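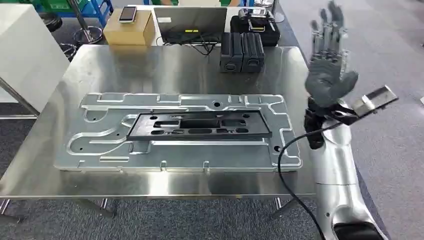 Ticket: Hand and wrist streams out of step in recorded episodes
Project: Stendik panel handling
Raised by: Marcus Lindgren
Opened: 15/11/2019
Status: open, workaround in place
Priority: high (blocks the training run)

Summary
Episodes recorded at the fixture station and on the rack side load without errors, but the wrist camera stream lags behind the joint log. The lag isn't constant. It starts near zero and grows through the episode, reaching 398 ms in the worst file checked. The policy trained on this batch closes the fingers late on the black panels.

Affected
705 episodes in the current batch. The checker flags 65 of them as over the limit. Head camera streams are within tolerance in all of them.

Steps to reproduce
1. Start the Skastico recorder with both head and wrist cameras enabled.
2. Record one full episode, pick to place, at normal operator speed.
3. Run the alignment check on the saved file.
4. Compare wrist timestamps with the joint log at the first and last gripper event.

Short episodes don't show it. The lag becomes measurable after 27 seconds of recording.

Log

Entry 1, Lindgren
Swapped the wrist camera cable. No change. Swapped it back.

Entry 2, Lindgren
Suspected exposure. The glossy arm covers reflect the overhead lights and auto exposure hunts when a cover is close to the lens, which can stretch the time between images.

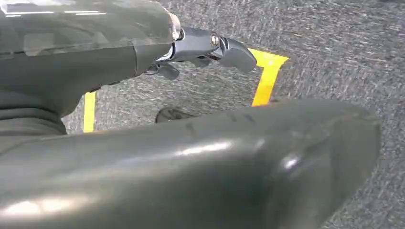 Fixed the exposure by hand and recorded again over the taped floor zone. Image brightness is steadier, lag is the same. Exposure ruled out. Leaving it fixed anyway.

Entry 3, Zesora support
Please send the recorder config and one bad file. Does the lag clear if you stop and start the recorder between episodes?

Entry 4, Lindgren
Sent both. Yes, it clears on restart. It also clears if the head camera is turned off, but we need that view for the approach to the racks and the floor markings.

Entry 5, Zesora support
The config has both cameras writing through one queue. When the queue fills, wrist images are stamped on leaving it instead of on arrival. Set a separate queue for each camera and stamp on arrival.

Entry 6, Lindgren
Done. Repeated the carrying task past the blue shelving with the panel held out at an angle, as this gives the longest episodes. 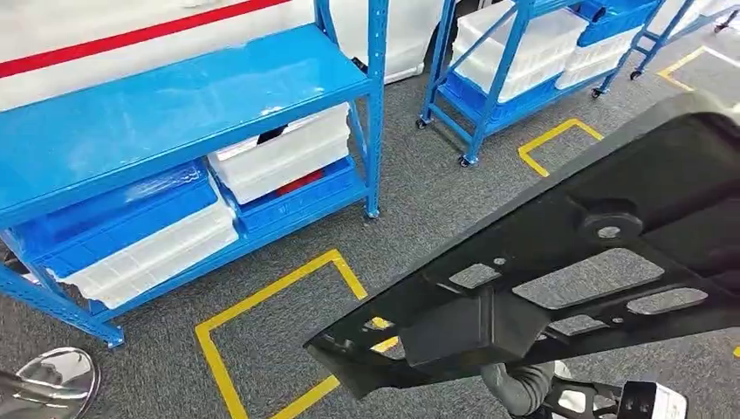
Lag at the last gripper event is now inside the limit on every repeat. Old files can't be corrected from the stamps alone. Matching wrist images to finger motion in the joint log works on most of them but needs checking by eye.

Workaround for existing data
Leave flagged episodes out of training. Don't delete them. Keep the original joint logs with the files.

Outstanding
- Zesora to make separate queues the default in the December release.
- Lindgren to re-record the flagged episodes, panel tasks first.
- Snorradóttir site uses the same recorder config and has not been checked.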